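Bench notes, peg board
Posted Friday, November
By Sombat Prasertsri
4 min read

Started at half nine. Left over from last time: whether the white board is any good as a test piece, or whether we just like it because it looks tidy. I still lean towards the second.

The Wivport sheet that came with the drawings says the layout is "self-explanatory". I don't buy that. It is split up with thin grey lines and there are outlines for where parts should go, but an outline on white in pale grey is a poor instruction to anyone who hasn't read the drawing first. I had the drawing and I still put a part down in the wrong region before my tea was cold.

Blue for all the loose parts was a sensible choice, I'll give them that. You can find a dropped one on the dark table straight away. What blue doesn't do is tell you which size you've picked up. Two of the cylinders are close enough that I went by feel, and then checked with the calipers, and my feel was wrong.

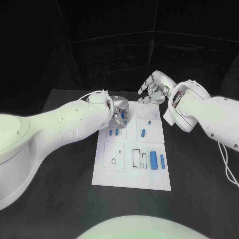 Brondumcombe want the plates changed from square to round. Their argument is that square ones can go in turned the wrong way. Fine, but that is a fault I would like to be able to see, and a round plate hides it. Wrote back asking what problem they've had with the square ones. No reply by lunch.

Part number 3227 is on the drawing twice, for two different pegs. Either one is a typing slip or they really did mean the same peg in two places, in which case the length given for the second is wrong. Have asked Waltenum, who did the redraw. Not cutting any more stock until that's settled.

Fits. The claim in the Sangkhawat note is that every peg drops in under its own weight. I tried 23 by hand from the spare bag and stopped there. Most went in. A few wanted a push, and one I would call jammed. The note says they tested 100, and doesn't say how many they threw out first.
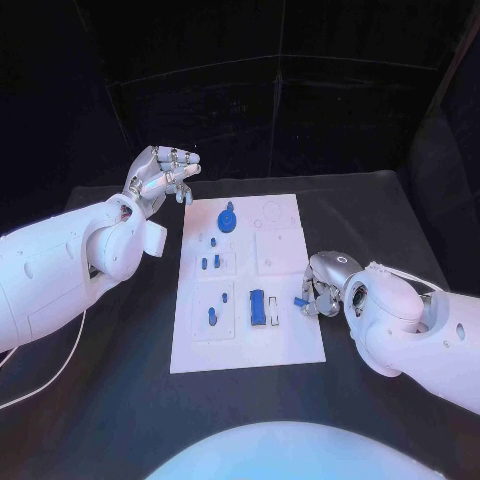 Afternoon, ten past two. Wiped the table down and squared the board up by eye. I don't trust tape on this surface, it lifts at the corners and then you have a board that slides and a strip of tape that catches your sleeve.

Someone has suggested printing the outlines darker. Cheap to try. My worry is that thicker lines make it harder to say where the edge of the target is: inside of the line, outside, or the middle? Pick one and write it on the drawing, please, whichever it is.

Room was up to 70 on the old Fahrenheit dial by three, if the dial is right, which I doubt. Not blaming the jammed peg on that.

To do:
- answer on 3227
- second bag of pegs, measured before anyone tries them
- one sheet with darker lines, one as it is now
- find the good calipers, these ones stick

S.P.

2 comments
5 shares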